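Play dough

Play dough is a soft modeling material made mostly of flour, salt and water, and I'm a little embarrassed by how much I know about it. Most homemade versions also have oil and cream of tartar in them. It's softer than potter's clay, it never needs a kiln, and it dries out if you leave the lid off (we've all done it).

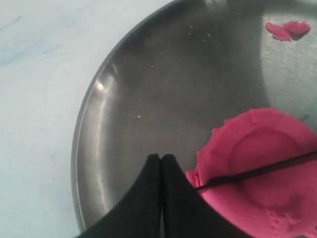
Udside Family Crafts Club - Reference Pages

Cooked and uncooked

There are two main families. Cooked dough gets stirred in a saucepan until it pulls away from the sides, and I'll always vote for it - it's smoother and stays soft for weeks in a tight jar. Uncooked dough is quicker, but mine goes grainy every time! Mahfuz Wickramasinghe, who wrote the first version of this page, swears by the uncooked kind and kneads it for 12 minutes, and I have to admit his is lovely.

Color usually comes from food coloring. Gel gives you a much brighter pink or blue than the liquid stuff, and you need far less of it.

Salt dough is a close cousin with less water and no oil. It bakes hard, so people use it for ornaments. The Bunolden winter fair had 1,652 of them hanging up one December, and I threaded more of the ribbons than I care to remember.

Dough and tables

Small crumbs get into everything. Let them dry before you sweep, then wipe with a barely damp cloth. Food coloring can leave a faint tint on pale surfaces, and tape from holding down mats leaves its own sticky patches, which come off with a dab of cooking oil.
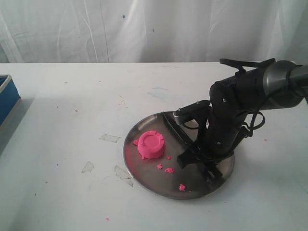
Storage

Keep it airtight and out of the sun. Dough that has gone stiff can be kneaded with a few drops of water. If it smells sour or has any fuzz on it, throw it out. Keep it away from dogs too, as that much salt can make them very ill.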